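Merness workshop tests if robot arms can put small things away

Updated in February

Putting small objects back in their place is a chore that most people do without thinking. For machines it is still a hard job, according to the robotics company Onia, which has now started the second part of its sorting trial in Merness.

The trial asks a simple question: can a pair of robot arms clear a table at the end of the day, so that a person does not have to do it? The objects come from homes and from small repair shops. Among them are drill bits, metal rings and light decorations such as artificial butterflies. Onia wanted things of very different weight and shape, and it wanted them to be ordinary.

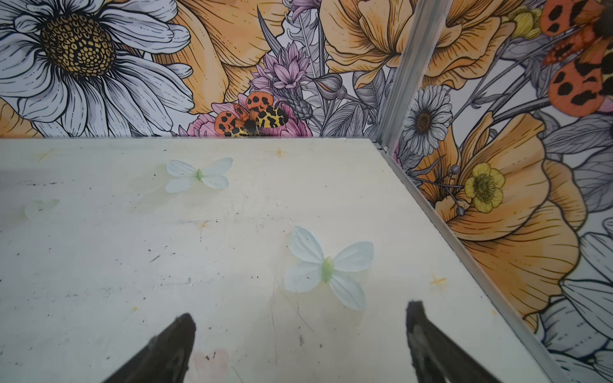

Thin and light items are the most difficult, the company says in its project notes. A gripper closes well on a block or on a bottle, but a flat object gives it very little to hold. If the finger comes down too low, it pushes against the table. If it stays too high, it closes on air. A person feels this difference at once and corrects the hand, while the arm must learn it from many tries.

Onia plans 2000 recorded tries before the summer. The list has 19 kinds of objects, and each of them is placed in a new position before every try. The robot is also given tables with drawings and patterns on them, as a home is seldom plain and white. A printed flower or star may look like something to pick up, and the program has to learn to leave it alone.
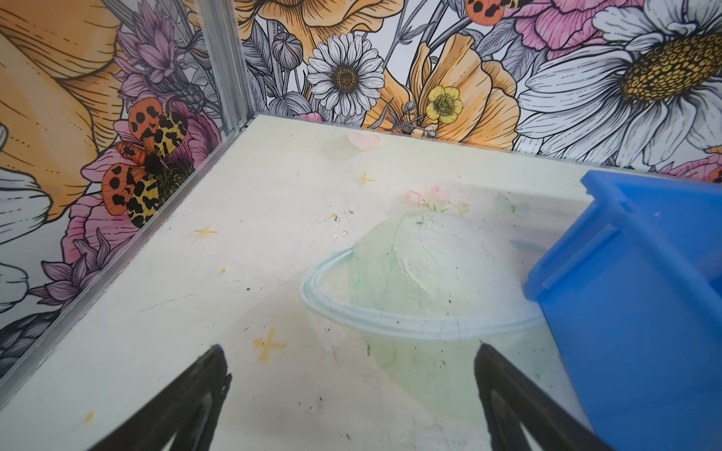 The first part of the trial took place last year with one arm only. It was slow work. In the notes, Onia writes that the arm needed 4 minutes to put away an object which a worker puts away in a few seconds, and that it often stopped when the object turned in the gripper. The new setup uses 2 arms, so that one can hold or move something while the other is working.

The repair shop chain Nakamura, which has a branch in Merness, gave advice on the choice of tasks. Its workers told Onia that they lose more time looking for small parts than doing any single repair. They would be glad to have a machine that sorts the bench at night, even a slow one. They do not want one that drops a sharp tool on the floor or puts it in the wrong bin, because then the search in the morning takes even longer.
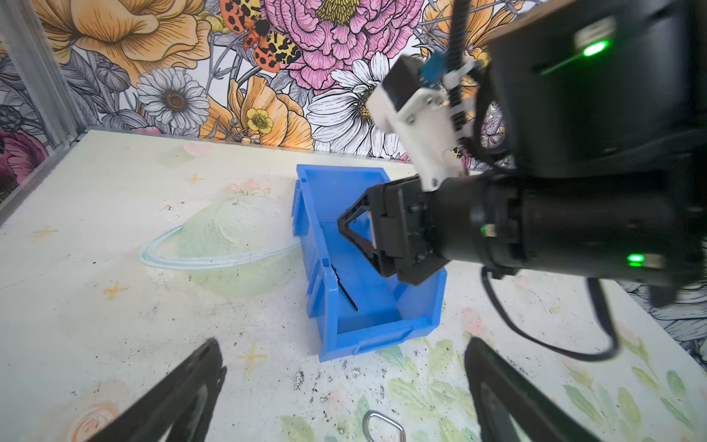 Photo: Onia / Merness trial

For homes, the company is more careful. It says that a kitchen table or a child's room changes too much from one day to the next, and it does not give any date for a product. Shop benches will come first. There, the same parts return every day and the bins can stay where they are.

A second test site is planned in Sernia, where the arms will work on a real shop bench after closing time. Onia will publish the results of both sites together, including the tries that failed.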